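Ticket: hand gripper drops frames and loses its position partway through an episode
Product: Pivance hand gripper, second version
Site: Laltska
Status: open, waiting on parts
Priority: was low, I bumped it up

Hi again, me from the Laltska room. I said on the phone I'd write the whole thing up properly, so here goes, and sorry in advance for the length!

The short version: one of our grippers loses track of where it is. You start an episode, everything is fine, you walk a few steps, you close the fingers on something, and the position jumps. On replay the tool looks like it teleports sideways and then glides along as if nothing happened. The other gripper doesn't do it, or hasn't yet (knocking on the table as I type).

I first noticed on Friday when I ran the Berisha checker over the week's batch. 1,751 episodes went in and 46 came back flagged for a position jump. I figured it was the usual thing, people swinging the tool too fast, so I opened a bunch of them expecting blur. Nope. Most were slow and careful. What they had in common was the gripper, every single one off the same unit.

Stuff I tried, in the order I tried it:

Restarted the gripper and the recorder. No change. Yes, I did the long press.

Cleaned the lens with the little cloth. No change, though it did need it.

Ran the calibration routine again, twice. The first run failed at the last step with "marker lost" and the second passed. Jumps still there afterward.

Swapped the cable with the one from the good gripper. This got me excited for a whole afternoon because I had a clean run, and then the jumps came right back after lunch.

Moved the marker box to a different spot on the table, in case it was a lighting thing. Same jumps, same kind of moment.

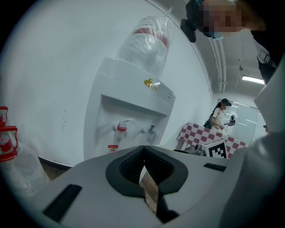

So then I quit fiddling with the room and started fiddling with the tool. If I hold it still and squeeze the fingers shut hard, I get a jump maybe one time in three. If I squeeze gently I can go forever without one. That made me think something inside is shifting when the fingers load up, so I set the recorder to raw logging and did a session of nothing but squeezing. My hand hurt. The log has 2,000 lines and I've attached all of it, but the part you want starts at line 28, where the motion sensor drops out for a moment and comes back with a different zero. After that it's the same pattern over and over.

My guess is a loose sensor board or a tired connector behind the finger mount. I haven't opened the housing, the Suser warranty sticker is right across the screw and I'd like to keep it in one piece.

What I've done for now: the bad unit has tape on the handle and is off the recording list. The flagged episodes are in their own folder, not deleted, in case you can repair the tracks on your end.

What I need from you:
- can I open it myself, or do I ship it?
- if I ship it, can we get a loaner?
- does the checker catch small jumps, or only big ones? I'm a little worried about the episodes that passed.

Update, 4:40 p.m.: tried it one more time with the battery swapped. Still jumps. Putting it back in the case.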